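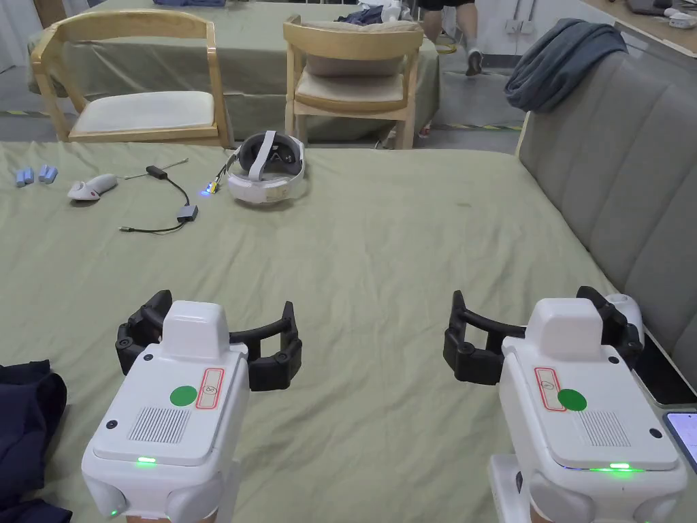
*Photo: Cluscombe house guide, living room pages*

## Part 2: The table by the sofa

Last updated 07/03/2018

You'll be spending a lot of time at this table if you're anything like me, so it gets its own section. The green cloth stays on all year. I tried going without it one January and the tabletop picked up more scratches in a month than it had in all the years before, so please leave it on, even when you're only putting down a headset and a tangle of cable.

The cloth came from Fesurent and it's 100 inches long (item 3056, if you ever need to match it). The table underneath is an old Enell with a finish that hates water rings.

### Laying the cloth

1. Clear the table completely. I know it's tempting to slide things from one end to the other as you go, but that's how my favorite mug went over.
2. Wipe the bare top with a dry rag. Crumbs under the cloth turn into little bumps you'll feel all day.
3. Unfold the cloth with the hem stitching down and let the first long side hang toward the sofa.
4. Walk around to the other side and pull gently until the drop looks even. Close is fine!
5. Smooth from the middle out with the flat of your hand.

**Note:** If it comes out of the closet with fold lines, hang it over the shower rod overnight. Don't iron it on the table. The Enell finish will go cloudy under the heat, and yes, I found that out the slow way.

### Setting out the headset

1. Pick a spot well in from the side, toward the middle if there's room. People get up off the sofa with their knees first and the whole table jumps.
2. Loosen the head strap before you set the headset down, so the next person doesn't have to wrestle with it.
3. Rest it on its side or on the face padding, whichever is steadier. I go back and forth on this.
4. Turn the lenses away from the window if the sun is coming in.

**Caution:** Direct sun through the lenses can burn the screen inside, and it doesn't take long. On bright afternoons I close the curtain or drop a clean dish towel over the lenses.

### Running the cables

I like loose curves on top of the cloth. A cable pulled tight across the table will catch a sleeve sooner or later, and a cable under the cloth makes a ridge that everybody sets their glass on.

1. Start at the outlet and work toward the table, leaving some slack on the floor.
2. Bring the cable up at a corner, never over the side facing the sofa.
3. Let the extra lie in a wide, easy bend. No tight coils, please.
4. Keep plugs up on the cloth where you can see them. A tiny light is easy to miss once a magazine lands on it.

**Caution:** Don't leave a drink next to a plug. There are coasters in the drawer, and the side table on the far end of the sofa is the better place for anything with ice.

### Spills and dust

Blot, don't rub. Cool water and a drop of dish soap will take out coffee if you get to it fast. For dust on the headset I use the soft cloth in the Fitzgerald tin on the bookshelf, and that one is for lenses only, so use a regular rag for the face padding and strap.

The cloth can be machine washed on cold. Shake it out on the porch first, then hang it to dry. The spare is on the top shelf of the hall closet, behind the beach towels.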